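Motorcycle Basics, Unit 4 Handout: Tires and Pressure
Course staff, Davwood Rider Program
Last updated: April

Read this before the Wednesday session. Bring your owner's manual.

1. Cold pressure

Tire pressure is set cold. Cold means the bike has been parked for at least three hours. Riding heats the air inside the tire and raises the reading, so a number taken at the gas station after a long ride is too high. Do not let air out of a hot tire to match the manual.

The correct figure is in the manual or on the swingarm sticker. The number on the sidewall is the maximum for that tire and should not be used as a target. Front and rear are usually different. Many bikes list a second rear figure for carrying a passenger.

2. Tread and age

Check the wear bars in the grooves. When the tread is level with a bar, replace the tire. Commuters tend to wear the center flat first.

The date code is four digits on the sidewall. The first two are the week, the last two the year. A code ending in 22 means the tire was made in 2022.
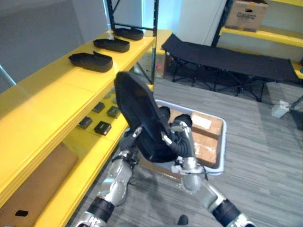 Black shoes on a yellow shelf.

3. New tires

Take it easy on new rubber. Avoid hard braking and steep lean angles until the surface has scrubbed in. Check pressure again the next morning.

4. Homework

Our practice bike, the Khondokar, showed 3,429 miles at its last tire change. If you inspect the tread every 1,000 miles, at what reading is the first inspection due? Write down your own bike's cold pressures, front and rear.

Contact: Davwood Rider Program, Room 349 | Back to top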